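Tablecloth keeps sliding on a padded table - any fix that isn't clips?

Posted 19th June by Liam Mac Mathúna

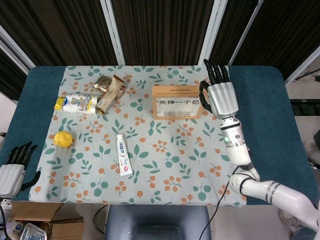

The leafy cloth on the blue padding.

I have put a padded cover on our table to save the top from knocks and hot plates. The cloth is a bit smaller than the padding, so it doesn't hang down at the sides and has no weight of its own to hold it. Every time someone leans on it and gets up again, it shifts a couple of inches and rucks up in the middle.

I have tried clips, but they won't go over the thickness of the padding and they leave a mark. I also tried double-sided tape from the market in Arbridge. It held for 2 days and then left a sticky line on the padding that took me most of an evening to get off with washing-up liquid.

The cloth is thin cotton, washed at 40 and ironed. It came from my aunt in Brunent and I'd like to keep using it, so please don't tell me to buy a wipe-clean one. I don't mind a bit of sewing as long as it is straight lines. The padding is not fixed to the table either, but that part doesn't move, it's only the cloth on top.

Is there something I can put between the two that won't show through as a lump?

marrowfat9

You want the open mesh stuff sold for stopping rugs creeping on wooden floors. Get the thinnest one they have. Cut it 2 inches smaller than the cloth all the way round so it never peeps out, lay it on the padding and smooth the cloth over from the middle outwards.

Two things to watch. The cheap mesh goes tacky in warm weather and can mark a pale cloth, so try a scrap under one corner and leave it for a fortnight before you do the lot. And don't iron the cloth in place on top of it. I did that in January and had a pattern of little squares melted on to the back of mine. It never came out.

If the mesh shows through thin cotton, put an old flat sheet between them. The sheet grips the mesh and the cloth grips the sheet fairly well, cotton on cotton. I've had ours like that through 14 for dinner and it only needed a tug at one end.

For the sticky line, if there's any left, a bit of cooking oil on a rag and then soap. Test it somewhere out of sight first.

Gotska

just use heavier plates

Pat in Ko Lane

The mesh will work, but if you can sew a straight line I would do tabs. Cut four pieces of flat elastic, 9 inches each, and stitch one diagonally across each corner on the underside of the cloth. Then tuck the corners of the padding into them, the same way a mattress protector goes on. This only works if the cloth comes out close to the corners of the padding. If there is a wide gap you will need longer elastic, and it can pull the corners up into points.

Use a small zigzag if your machine has one, as a straight stitch will snap when the elastic stretches. Wash the elastic first. Mine shrank and I had to unpick all four.

It comes off for the wash in a few seconds and nothing sticky touches the cloth. I would not tack the cloth to the padding itself, which someone is bound to suggest - you'll be unpicking it every time there's gravy.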